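Pad wear on the hand-held gripper, fraying along one side - replace or trim?

Bench and Cell Upkeep > Grippers and Fingers
9 replies

niazi_bench wrote:
Hello all. I look after one hand-held gripper and the table where it is used, and I have a question about the finger pads. It is the usual two-finger type, black blocks, with a textured pad on the inner face of each one, folded over the corners and glued behind. We use it for folding and moving cloth. The pads are from Bralano, bought as a sheet and cut by me with a knife and a steel ruler.

The counter on my maintenance sheet says 2,870 closings since these pads were glued. On the left finger the lower edge has started to fray, and strands are hanging down. On the right finger the trouble is different, the covering is lifting a little along the top. 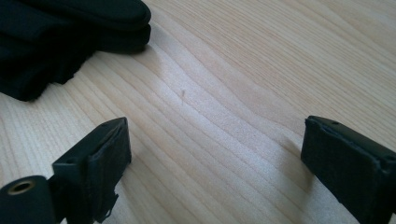 I have been told two things by two colleagues. One says to cut the loose strands with small scissors and continue until the end of the month. The other says a pad with hanging strands must come off the same day, because a strand can catch in the cloth and then pull a thread out of it. I would like to hear from people who have run the same kind of pad longer than me. What is your limit?

Also, if I change the left one, must I change the right one at the same time? The sheet is not cheap for us and I have only a narrow strip left.

torvald_kk wrote:
Trim it and go on. I have trimmed mine many times. The part which holds the cloth is the upper third of the pad, near the tip. What happens at the lower side is cosmetic, unless you pick up very thick things and close the fingers deep.

Cut along the edge of the block, do not pull. If you pull one strand, it opens the weave and you have a bigger problem than before.

marrow wrote:
I do not agree with the post above. Trimming is fine for a smooth pad. For a textured one the cut ends get loose again in a few days, and every time you trim you lose a bit of the part that is folded over the edge. When the fold is gone, the glue line is open and the dust goes in. Then the whole pad slides on the block when you squeeze, and the person holding the tool feels it as slip of the cloth and squeezes harder.

The lifting on the right finger would worry me more than the fringe. Top edge is where the cloth enters first.

torvald_kk wrote:
A few days? Mine last for weeks after a trim. What glue do you use?

marrow wrote:
Contact cement, thin, both sides, wait until it does not stick to the finger, then press in the vise between two pieces of cork. I know the tape people will come now and say tape is enough.

lyle_p wrote:
Tape people here. Tape is enough.

More seriously, I used cement for a year and then went to double-sided tape, and the reason is the cleaning. With cement I needed almost 27 minutes to get one block clean again, scraping and wiping, and once I scratched the face so much that the next pad did not lie flat. With tape I warm it a little with a hair dryer and it comes off in one piece. It holds less long, I admit it. But I change by the counter and not by the look, so it never has the time to fail.

Two notes for the original poster:

Do not cover the small holes on the top of the finger when you fold the pad over. I have seen it done. Later somebody needs to take the finger off and pushes the hex key through the fabric.

When the pad is off, look at the corners of the block. If they are sharp, they are what cuts your pad from inside. A few strokes with fine paper, only to break the edge, and the next pad will live longer. My pads frayed always in the same place until I did this.

Lyle Pruitt

niazi_bench wrote:
Thank you, these are useful answers, also the ones which fight with each other. I did not think of the corners of the block. I will check them with a fingernail when the pad is off.

To marrow: I tested the lifting edge on the right finger with a piece of paper, as one does with a feeler gauge. It goes under for a short distance and then stops. So I think the glue is still good in the middle of the pad and only the edge is open.

To torvald_kk: we fold mostly thin black jersey, sometimes four layers, so it is possible that we close deeper than you.

One more question, which belongs to the same job. After a change of pads I check the full opening and that both fingers are at the same height over the table. I do it with the fingers open and the tool held low over the wood, looking from the side of the camera. Is this good enough, or do you use a fixture?
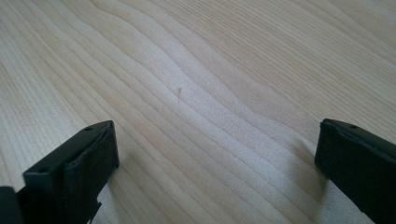
Brokumstead Open Workshop - Gripper and Bench Maintenance Group

marrow wrote:
By eye is not good enough, in my opinion. The camera sits so that one finger always looks bigger than the other, and you will correct an error that does not exist. I use a block of aluminum with two flat steps. Both tips must touch the step at the same time. If one touches first, I loosen that finger, push it down on the step and tighten again. It takes two minutes and there is no discussion.

For the opening I close on a gauge block and open fully again, and measure between the pads with a caliper, not between the bare blocks. The new pad is thicker than the old one because the old one is pressed flat. If you measure on the blocks you will never see this.

torvald_kk wrote:
A step block for a hand-held tool is too much. The hand of the operator moves more than any error you can measure with it. I agree about the thickness though. After new pads the closed position is different and the zero has to be set again. Many people forget it and then wonder why the tool reports that it holds something when it is empty.

And please wipe the table before you test. Any small fleck on the wood looks in the picture like a mark, and on a pale table you will see every one. I once spent a morning looking for a dirty spot on the lens and it was a splinter lying on the table.

lyle_p wrote:
I am in the middle on this. I do not use a step block for every change, only when the fingers themselves have been off. If you change only the pads and do not touch the screws, the height cannot move, so there is nothing to adjust. Look once, set the zero, pick up a folded cloth ten times, write it down, finished.

About changing one or both: always both. A new pad and an old pad do not have the same grip, and the cloth turns in the fingers when you lift it. I tried to save money in this way in the beginning, when we had the older sheet from Prurnau, and I lost more cloth than I saved sheet. If the strip is too narrow for two, wait with the left one and run it trimmed. So in your case torvald_kk is right for one week and marrow is right after it.

niazi_bench wrote:
I am coming back with the result, in case somebody finds this thread later with the same problem.

I trimmed the left pad first and ran it until the new sheet came. It did fray again, faster than torvald_kk said and slower than marrow said. Then I changed both. The corners of the left block were sharp on the lower side, exactly behind the fringe, and the corners of the right block were smooth. I broke the edge with 400 paper, cleaned with alcohol, and used tape this time. The old cement took me a long time to remove, here I can confirm the complaint.

The order I now have on my sheet:

Write down the counter.
Take off both pads, clean both faces.
Check the corners with a fingernail.
Cut the new pads with enough for the fold, holes on the top stay free.
Tape, press, wait.
Caliper between the pads at full opening.
Set the zero.
Wipe the table, ten picks, sign.

I did not make the step block. I borrowed one for the afternoon and both tips touched together, so I leave the screws alone until there is a reason to open them.

At the moment the new pads have 407 closings and there is no strand and no lifting. I will change at 2,000 and see how the tape looks from behind.

marrow wrote:
Good list. I would put the zero after the picks and again before them, but I know I am alone with this. Please post a photo of the back side of the tape when you take it off, I am curious if it creeps at the fold.

torvald_kk wrote:
You are alone with this, yes.

Which grade is the jersey? We get a heavier one next month and I ask myself if I should go to the coarse sheet for it.

niazi_bench wrote:
It is the light grade, I do not have the number here. With the coarse sheet I have no experience, on our cloth I would be afraid that it leaves marks. I can send you a small offcut if you want to try it on your own pads first - write me a private message with the address.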